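Samedi 4 avril 2026

Levée tôt, avec l'idée un peu folle de finir aujourd'hui ce tri des recettes de ma grand-mère que je traîne depuis février. J'avais tout étalé la semaine dernière sur la table du fond, les cahiers d'un côté, les feuilles volantes de l'autre, et comme toujours j'ai passé plus de temps à lire qu'à classer. Il y a là-dedans 232 recettes, numérotées de sa main, avec des taches de beurre qui en disent plus long que les quantités. La brioche de Pâques porte le numéro 40 et j'ai décidé, vers huit heures, que ce serait pour aujourd'hui, demain étant le grand jour et ma belle-sœur ayant déjà promis l'agneau.

Bien sûr elle n'indique ni température ni durée. « Four bon », écrit-elle, et plus bas « laisser le temps qu'il faut ». J'ai pris la farine du moulin Drusier, que j'aime beaucoup parce qu'elle boit bien, et de l'eau de fleur d'oranger Akl, la petite bouteille bleue qui embaume toute la maison dès qu'on la débouche. Pétri à la main, évidemment – elle se serait retournée dans sa tombe si j'avais sorti le robot – et la pâte m'a collé jusqu'aux coudes pendant un bon quart d'heure avant de consentir à se tenir.

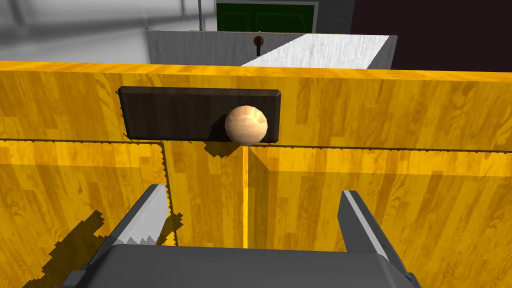
Ma tante, à qui j'ai téléphoné les doigts encore pleins de farine, soutient que la vraie recette n'a jamais contenu de fleur d'oranger et que c'était du zeste de citron, point final, la fleur d'oranger étant selon elle une lubie des dernières années. Je n'ai pas osé lui dire que le cahier était ouvert devant moi. Elle m'a tout de même donné un renseignement précieux : la pâte levait toute la nuit au cellier, et le matin on la laissait revenir doucement, jusqu'à 15 minutes, avant de la façonner. Voilà pourquoi les miennes étaient toujours si serrées !

Du coup plus rien ne pressait. J'ai recopié 32 recettes au propre dans l'après-midi, en m'arrêtant longtemps sur les confitures, où elle notait aussi le temps qu'il faisait et qui était passé à la maison. À côté des mirabelles : « orage, pas fermé l'œil ». J'ai trouvé ça si vivant que je l'ai recopié aussi.

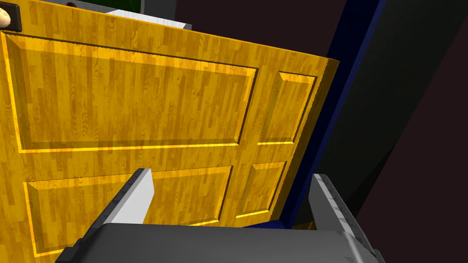 Porte en bois jaune, à panneaux.

Ce soir, soupe de poireaux et un reste de fromage. La pâte dort sous son torchon, je suis allée la voir deux fois déjà. Demain matin, penser à sortir le beurre et à rappeler ma tante avant la messe.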